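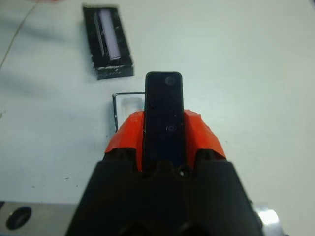

Support / Episode Guides / Playback and Listings / Felovside: episodes in wrong order

Posted in February by the Dotden listings desk

Print this ticket | E-mail this ticket

Opened 9.40 am

Good morning all, and thank you to everyone who wrote in over the weekend about Felovside. I'm sorry it has taken until now to get a proper ticket up. The short of it is that series 2 is showing in the wrong order in the episode guide, so anyone who presses "play next" after the flooded lighthouse episode is dropped straight into the trial, with the captain already in the dock and a good deal spoiled. I watched it that way myself last night and was thoroughly muddled, I can tell you!

What we know so far: the guide is sorting by production code when it ought to be sorting by first broadcast. For most programmes the two are the same and you'd never spot it. Felovside was filmed all over the place, with the Trarau episodes made first while the big harbour set was still standing, and shown much later. Series 1 is fine.

10.15 am

Tried the obvious thing and refreshed the listing. No change. Tried it again signed out, in case it was only my own watch history being stubborn (it has form), and the trial still came up third.

11.05 am

Changed the sort setting on the series page by hand. That put the guide itself right, and I was rather pleased with myself for a few minutes, but "play next" takes its order from a separate list and carried on exactly as before. The reviews have now come adrift as well. The write-up for the Trarau two-parter is sitting under the Christmas special, star rating and all, so please don't go by the stars until I've moved it back.
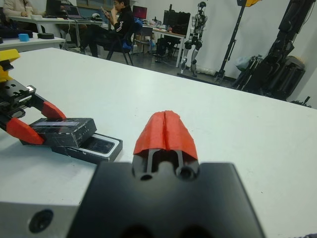 Xu replied at 11.30 am that the same thing happens on the television app, only there the two halves of the Trarau story are also swapped round, and asked whether marking an episode as watched would be lost when the order is put right.

Thank you, that's very useful, and I hadn't thought to look at the television app at all. Your watched marks belong to the episode and will move along with it, so please do carry on ticking things off.

1.20 pm

Found the separate list. It only reads 100 entries at a time, and Felovside's extras (all those lovely little cast interviews) push the total past 200, so the broadcast dates further down were never picked up and it fell back on the production codes. I've split the extras into a list of their own and set the whole lot rebuilding. There are 1,000 listings in the queue ahead of us, so it won't be quick.

Leaving this open until the rebuild has gone through. If you're partway through the series, go to the episode page and start each one from there for now.

Status: waiting on rebuild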